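Can a robot plug things in yet?

Every few months one of you writes in to ask when you can stop folding towels, and every few months I give the same mushy answer. So this time I'm going to talk about plugs instead, since I've spent far more of my winter thinking about them than a grown adult should.

It started with our dishwasher. The little board behind the door panel died, and the new one arrived with a tangle of leads and a handful of white connectors, each about the size of a fingernail. I had the panel off and the board swapped before my coffee got cold. Then I spent the rest of the morning (and a good chunk of the afternoon!) trying to get one connector to click home. You know the feeling: it's the right way up, it's lined up, you push, and nothing. Wiggle, push again, nothing. Then a tiny snap you feel in your thumb more than you hear.

That snap is the hard part for a machine. A car door weighs a ton compared to a wire harness and robots have been swinging car doors for decades, because a door is the same shape every single time. A harness is floppy. Put it down twice and you get two different piles. The leads cross over each other, the plug rolls onto its side, and the bit you need to grab is always the bit that's underneath.

I called a small shop called Gikum that builds control boxes for garage doors and asked if they'd automated any of this. They had tried! They bought an arm, put it on a bench and gave it one job, which was to pick up a connector and seat it in a socket. On a good run it managed 40 out of 100. The people on the same bench don't keep score, but if they missed 60 they'd hear about it. The arm now moves finished boxes onto a cart, and everyone seems pretty fond of it.

Hondton, which does wiring for boats, was a bit more cheerful. They got decent results after they made a plastic tray that holds each plug upright. Fair enough, but then somebody has to put the plugs in the tray, and I did ask who. A person, for now.

What's changed lately is how the machines learn. People do the task by hand with a gripper that has a camera on it, over and over, and the robot is trained on all those tries. I like this approach a lot, partly because it's the way I learned to do anything useful. Whether it gets us to the snap I can't tell you. Pinching a plug and standing it up looks very doable to me now. Feeling it seat is still a different animal.

As for the towels, I haven't forgotten! That's the October issue, and if you've got a laundry gadget gathering dust in a closet, write and tell me why you gave up on it.

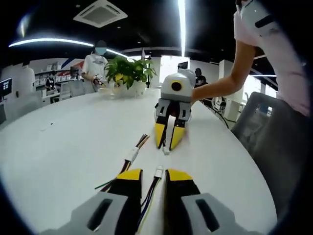

Should I wait for a robot before I rewire my own dishwasher?

I wouldn't. Get a good flashlight, turn the power off at the breaker, take a photo of the old wiring before you pull anything loose, and plan on losing a morning to it.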